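Notice to Residents of the Ní Mhurchú Building, Goltdale

Concerning the Shared Kitchen on the Third Floor

1. Purpose of this notice

Following representations received from residents, the Office of the Warden has reviewed the arrangements for drinking vessels in the shared kitchen. The present notice replaces the one fixed to the refrigerator, and the handwritten additions made to that notice, including the drawing.

Residents are asked to read it in full. Copies in large print may be obtained from the office between 3 and 4 in the afternoon.

2. Background

The kitchen was furnished by the Vinier Bequest for the use of persons lodging in the building while engaged upon the Skondavcombe survey. The survey concluded some years ago. The lodgers did not leave, and the Bequest, having been consulted, saw no objection.

Each resident is permitted one vessel. The rule was introduced by the previous Warden after an inspection found 197 cups in a cupboard intended for brooms. Residents chose which of their cups to keep, and the choices were entered in the register against the number of the room.

3. The matter of the ninth room

Room 9 was occupied until last November by Mr Tomás Nic Giolla, formerly a draughtsman to the survey. His vessel is entered in the register as "mug, black". Mr Nic Giolla departed on a Sunday, early, with one suitcase. He left his key in the dish provided and his rent in an envelope, correct to the penny. He did not leave a forwarding address. He did not take the mug.

Under the rules then in force, a vessel belonging to a departed resident was to be removed within four days. The Warden removed it on the fourth day and placed it in the store. On the following morning it was in the rack again, washed.

It was removed a second time, and the store was locked. It was returned a second time. The Warden wishes to record that the lock was sound and that there are two keys, one of which is held by the office and the other by Mrs Milagros Enriquez of Room 4, who has had it since the flood.

4. Statement of Mrs Enriquez

Mrs Enriquez was invited to attend the office and did so. Her statement is given here with her consent.

"I took it out of the store, yes, both times. I would have told you if you had asked me on the stairs. He and I had our tea at the same hour for eleven winters. I do not say we were friends, as he was not a talkative man and I am told that I am. He would wash his cup, and then mine if I had left it, and put them both in the rack, and wind the clock if the clock wanted winding. Then he would say good night.

"When he went I found I was still coming down at the same hour. I made two cups the first evening without thinking. Well, it had to be washed after that. I have made two every evening since and I drink the second one when it has gone cold. I do not see that it is a matter for the register."

Asked whether she expected Mr Nic Giolla to return, Mrs Enriquez said that she had no information on the point. Asked whether she would be willing to keep the mug in her own room, she said that it would be of no use to anybody up there.

5. Findings

The Warden attended the kitchen on several evenings in order to form a view. It was noted that the rack was kept in good order and that its contents had been set down to drain with their bases upward, as the rules require. It was further noted that other residents, on reaching the rack, moved the black mug when they needed the room and afterwards put it back.

On the last of these evenings Mrs Enriquez offered the Warden tea. It was served in the black mug, there being no other to hand, and the Warden drank it. The Warden had not previously sat down in the kitchen, and had not been aware that from the chair by the door it is possible to see the lamps coming on along the Goltdale road.

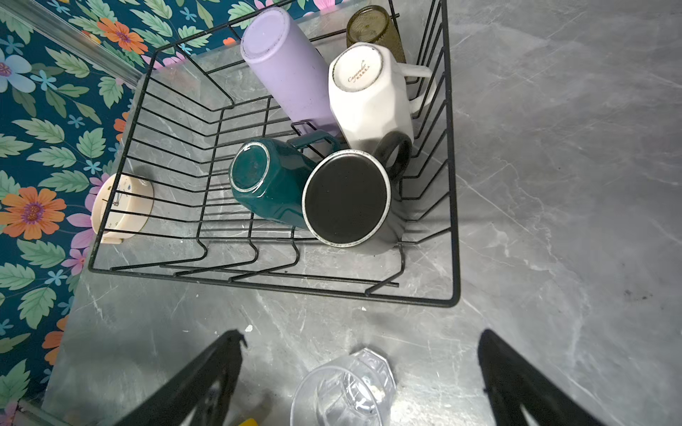 6. Decision

The entry "mug, black" is to stand. The words "Room 9" have been struck out beside it and the word "Kitchen" written in their place.

The rule requiring removal within four days is suspended as regards this item and remains in force as regards all others. Residents with more than one vessel in their rooms — and the office is aware of two such cases — are reminded that the broom cupboard is for brooms.

Room 9 will be let from the beginning of next month. The incoming resident will be shown the rack and told which mug is the kitchen's. No further explanation need be given unless it is asked for, in which event the enquiry should be directed to Room 4.

7. Winding of the clock

The clock on the worktop has been found to lose time. The duty of winding it, which was never formally assigned, is assigned to the Warden, who will attend each evening for the purpose at the hour at which tea is customarily taken.

By order,
The Warden
Ní Mhurchú Building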